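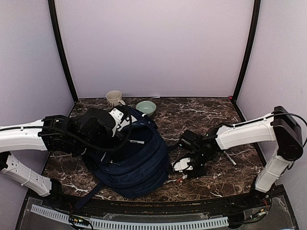 Navy backpack, cream mug, pale green bowl.

Carry a Real Mug

I would like to make the case for putting breakable dishes in a backpack. A proper mug with a handle and a bowl you would be happy to eat from at home, both of them going out the door with you in the morning and coming back at night. I have been doing this since April of the year before last and I have become a bore on the subject, so I may as well be a bore in print.

The usual objection arrives before I have finished the sentence. It's heavy. It'll break. Why not get one of those lidded steel things? I own two of those lidded steel things. They keep coffee hot for so long that you can't drink it, they hold on to the taste of every soup they have ever met, and drinking from one feels like being handed a part from a car. They are wonderful on a mountain. I don't work on a mountain. I take the 61 bus to Gwilliam and sit in a shared office above a tile showroom, and what I want at ten in the morning is coffee in a mug.

So let me start with the mug, my favorite part of the argument.

A ceramic mug does something to a break. You have to put it down somewhere. You can't swing it by your side on the way to a meeting, you can't toss it in the cup holder, and when it's in your hand you are, for those few minutes, a person having coffee. It has a wide mouth, so you can smell what you're drinking. It cools at a reasonable speed, which means there is a good stretch in the middle when it's exactly right, and you learn when that stretch is and look forward to it. The rim is thick and smooth. I love all of this! I loved it at home for decades before it dawned on me that I spent most of my waking coffee hours somewhere else, drinking out of paper.

Mine came from a diner in Otum that was closing and selling off its shelves. The lettering is half worn away and the handle is a bit too small for my fingers. I paid two dollars for it. If it breaks I will be sad for an afternoon, and then I'll go find another two-dollar mug, and that is the correct level of attachment for an object you carry around. Don't take your grandmother's. Don't take the one your kid painted. Take the one that was third from the front of the cupboard.

The bowl is a harder sell, and I understand why. People already have a container for lunch, it has a lid that snaps, and they eat straight from it. I did that for years too. But food tipped out into a bowl is a different lunch from the same food in a box. Noodles loosen up. A salad has room to be tossed, and the dressing goes to the leaves instead of living in a corner. Leftover rice and beans, which look like evidence in a plastic tub, look like dinner in a shallow bowl with a bit of color on it. You eat slower because you've sat down to something. I still carry the snapping box — the food has to travel in something — but the box goes in the sink and the bowl goes on the table.

Shallow is better than deep, by the way. A deep bowl is a bucket, and it eats up the whole bottom of a bag. A shallow one slides in flat against the back and hardly takes any room, and you can see everything that's in it. I tried four before I settled, including a lovely deep blue one that weighed about as much as a brick and now holds lemons.

Which brings me to the bag.

I am not going to tell you to buy a special bag. There are special bags. There's a shop in Plelilo with a whole wall of them, with molded sleeves and elastic loops and a padded pod for every item you could name, and I've stood in front of that wall with real longing. What I use is an ordinary soft backpack with one big compartment and a zipper that sometimes sticks. Soft is the point. The sides give, the fabric folds around whatever you put in, and a sweater is better padding than any foam insert, with the added benefit that you can wear it.

The one thing I do differently from most people I see is how I pack. I lay the bag on its back on the table, unzip it all the way and let it gape. Then I can see straight to the bottom. Packing a backpack while it stands up, or worse, while it hangs off one shoulder by the door, is how things get dropped on top of other things, and that is how mugs lose their handles. Lying down, everything gets placed. The bowl goes in first, flat against the back panel, with a dish towel in it. The sweater goes next. The mug goes in the middle of the sweater with the handle pointing up, a sock inside if I'm feeling nervous, and the lunch box goes at the bottom where the weight should be. Laptop in its own sleeve, nowhere near any of it. Keys outside.

It takes less time than finding the lid of the lidded steel thing.

I also like having the dishes out on the table beside the bag the night before. I put them behind it, where I'd have to reach past them to get at anything else. It's a good sight at the end of an evening, a bag with its mouth open and a mug and a bowl standing by, and it has cured me of leaving the house without them. When they lived in the cupboard I forgot them twice a week. Now they come out of the drying rack and go straight to the table, and they only see the cupboard on Saturdays.

Now, breakage. I promised myself I'd be fair about this. In all this time I have broken one bowl and chipped one mug. The bowl went when I set the bag down hard on a stone step outside the Grodinero library with nothing under it but a notebook, and I deserved that. The chip happened in a sink, at work, while I was washing it, and would have happened at home just the same. I keep a tally in the back of my planner (I did warn you that I'd become a bore) and the working days with the mug along now come to 271. One bowl, one chip. I've had worse luck with phones.

Weight is the better complaint, and I don't want to wave it off. On a kitchen scale my mug and bowl together come to 1,187 grams with the towel and the lunch box, before there's any lunch in the box. That's not nothing if you walk a long way or your back is bad. If that's you, I'd say drop the bowl and keep the mug, or find a thinner mug, or leave one of each at the other end if you have a drawer you trust. Plenty of people do the drawer. I tried it, and I missed washing them at home with my own sponge in my own hot water, and I never quite knew who had been using them. But the drawer is a perfectly good answer and I won't argue with anyone who has one.

The complaint I will argue with is that it's fussy. I hear this one a lot, usually from someone holding a paper cup inside a cardboard sleeve under a plastic lid with a stopper stuck in it, and there are four pieces of fuss right there, all headed for the trash by noon. My way has two pieces. They get rinsed. It's the least fussy thing in my day. What people mean, I think, is that it looks a little odd to pull crockery out of a backpack in public, as though you were about to set up house on the train. And yes, it does look like that. The first week I felt ridiculous. By the second week the person at the next desk had asked where I'd gotten the bowl, and by the end of the month there were three of us at the kitchen table at noon with actual dishes, passing the salt. We'd worked in that room together for over a year and had never once eaten at the same time.

I don't want to claim too much for a bowl. People might have started eating together anyway. But a bowl does need a table under it, and once you're at the table you tend to stay for a bit.

You'll find your own uses, too. I've had cereal on a ferry dock. I've been given soup from somebody's thermos when all they had for me was the lid, and I got to say "hang on" and produce a bowl, and I'm still pleased about it. The coffee stand near the Gwilliam stop fills my mug right up past where their medium would end and charges me for a medium. On hot days the mug holds cherries, and the bowl holds the pits.

If you're tempted, start with the mug alone and give it 12 working days. Pick one you like but don't love. Lay the bag down flat when you pack it, wrap the mug in something you'd be carrying anyway, and put the bag down gently when you get where you're going. Add the bowl once you've stopped thinking about the mug. Mine are on the drying rack as I write this, and there's leftover barley for tomorrow.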